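Finally made it to the Kidar open day! I've been meaning to go since January, and at 28 minutes from my door I had no excuse left (parking was a pain, but oh well). There was coffee, a long line for the Gudari booth, and a talk I mostly missed. 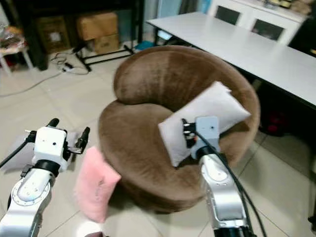 My favorite stop was the tidying demo, and I stayed way too long. I'm a sucker for anything that might do my chores! The brown plush chair looked so comfy I wanted to climb in, but one of the grippers was already up against the white pillow, so I behaved myself and kept watching.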